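Home News Groups Get involved Contact

The reading room is open again!

21 Oct 2022 | Edith Carhuamaca

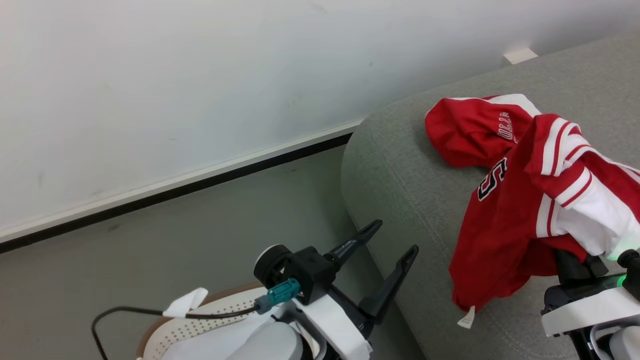
The grey sofa, with a rounded arm to lean on.

What a first week! After a long, dusty August of sorting we have 921 books on loan from the Kultemitz swap shelf, and 71 of them went home with people on opening night (my own pile included — I only came in to do the lights).

The big hit so far is the crime corner. Tiruwork Tefera has put the whole lot in order by country, so you can start in Iceland and read your way south, and she'll happily argue with you about which ones are worth the trip. The large print books have come over from Ziramis too, and there are lots more than last year.

Story hour for under-fives is at 2 in the back room. Bring a cushion, and a snack if you like!

Comments

Marnie: Is there any poetry yet?

Edith C: Two shelves, by the window — come and see!

Col: Took out three, finished one on the bus. Missed my stop.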